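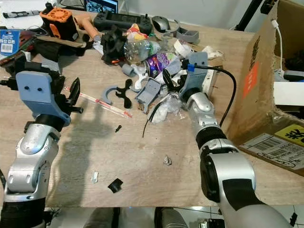 The contents of Workroom 7 at Stongate passed to the Office of Unclaimed Articles in December, eleven months after the tenant stopped answering letters. The lease had been held in the name of Carrilho, and no first name was ever supplied. Under the rules, whatever was left on the table had to be sorted before the room could be let again. The clerk assigned to the matter noted a gray computer mouse, a black handheld game console and an orange hand tool along the back edge, and nearer the middle a clear plastic bottle with a colorful label, lying against a heap for which the form had no category. A cardboard box stood open at the right. The clerk wrote "household, mixed" and then crossed it out.

Home | Notices | Collections | Fiction | Contact

Form 68 permits three answers for each article: keep, return, discard. The clerk had completed the form for umbrellas, for a cello, and on one occasion for a quantity of wedding cake. It had always been possible to say what a thing was for. The gray pipe fitting could be explained, and so could the roll of tape, but the two together suggested a purpose, and a purpose suggested that someone might return to it.

A letter was sent to Pumora, the last known employer. Pumora replied that the tenant had left to finish something. The reply did not say what, and the space for further remarks had been left blank.

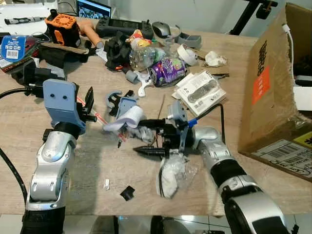

Office of Unclaimed Articles, Stongate Division

The second visit took place at 4 in the afternoon. The clerk had brought labels and remained standing for some time without using them. There was a clear bag filled with white, fluffy material, and beside it a white cloth. A red-and-white straw lay across the wood. The clerk considered that a person might lay a straw down in that manner while thinking, and might fully intend to pick it up again.

The Rorkov Building, where the division keeps its stores, charges 200 a month for shelf space. The clerk was aware of this. The clerk was also aware that the supervisor read only the first page of any report, and that the first page had room for 11 lines.

The report was filed that evening. It recommended that the table be kept as found – every article to stay where it lay – pending completion of the work. In the box marked "work," the clerk entered "in progress."

The recommendation was approved in the ordinary way. The rent is charged each month to the division, under repairs.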